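3.2 Trays and hand tools on the shared bench

The second part of the study looks at where small hand tools come to rest on a shared work surface when a tray is provided for them. Earlier work on bench order has mostly dealt with wall storage, such as pegboards and shadow boards, where every tool has an outline and a missing one is easy to spot. Trays have had less attention. They are cheap, they move with the job, and in the shops we visited they were the most common form of tool storage after the drawer.

We worked with two sites, the Pitberg repair shop and the teaching workshop at Clanoma. Pitberg handles small appliances and has a steady flow of short jobs. Clanoma runs evening courses in basic assembly, and its benches are cleared at the end of every session. At both sites the users were told that we were interested in bench layout. They were given no instructions on how to use the tray or where to put it.

Each observation period lasted 40 minutes. We recorded 12 periods at each site, spread over several weeks, with the last one at Clanoma falling in July. At the end of a period we noted the position of the tray, its angle to the long edge of the bench, and the place and direction of every tool left on the surface. A tool was coded as "in" if its whole length lay inside the rim, "over" if any part of it crossed the rim, and "out" if it lay on the bench with no contact with the tray. Tools still in someone's hand were left out of the coding.

Screwdrivers gave the most trouble at the coding stage. A long driver set down across a shallow tray will often rest on the rim, and two coders working apart did not always agree on whether such a tool had been put away. We settled this by treating "over" as its own class and reporting it separately. Pliers and cutters were seldom coded this way. They are short for their weight and tend to lie flat on the tray floor.

The direction of the tool was coded by the handle. A handle that points to the near edge of the bench can be picked up again without turning the wrist, and we took this as the "ready" direction. A handle that points away or to the side was coded as "not ready." The code refers only to how the tool lies and says nothing about whether the person meant to use it again.

Tray angle turned out to matter less than we had expected. Trays were rarely square to the bench at the end of a period, even when they had been square at the start, and a small turn made no clear difference to how many tools were coded "in." Distance was a better guide. When the tray had drifted to the far half of the bench, users put down the tool they were holding wherever there was free surface close to the hand, and the tray stayed as it was. This pattern was more common at Pitberg, where the benches are deeper.

Figure 2 gives a simple case of the "out" class, with one tray and one tool on a plain white top. The tray is empty and lies left of center in the upper half of the surface. The screwdriver is well clear of it on the right, with the red handle toward the bottom, and would be coded "out" and "ready."
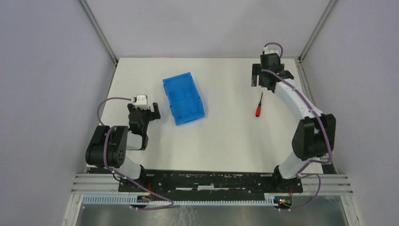
Figure 2. Blue tray and red-handled screwdriver on a white tabletop. Tool coded as "out," handle direction "ready."

Layouts of this kind are easy to code but hard to judge. A single driver lying ready on a clear surface is simple to find, and several users at Clanoma told us that they saw no point in putting it in a tray. The same habit with six or seven tools leads to the crowded benches described in Section 2. We therefore report the share of tools coded "out" together with the total number of tools on the bench, and we do not treat a high share on its own as a sign of poor order.

Rim height is a further point. The Keane trays used at Clanoma have a low rim, and tools can be slid out over it with one finger. The Lostis trays at Pitberg are deeper. Users there tended to tip the tray or feel around inside it, and some moved their most-used driver out onto the bench at the start of a job and left it there. Because each site used only one type of tray, we can't separate the effect of the rim from the effect of the site — a limit we return to in Section 5.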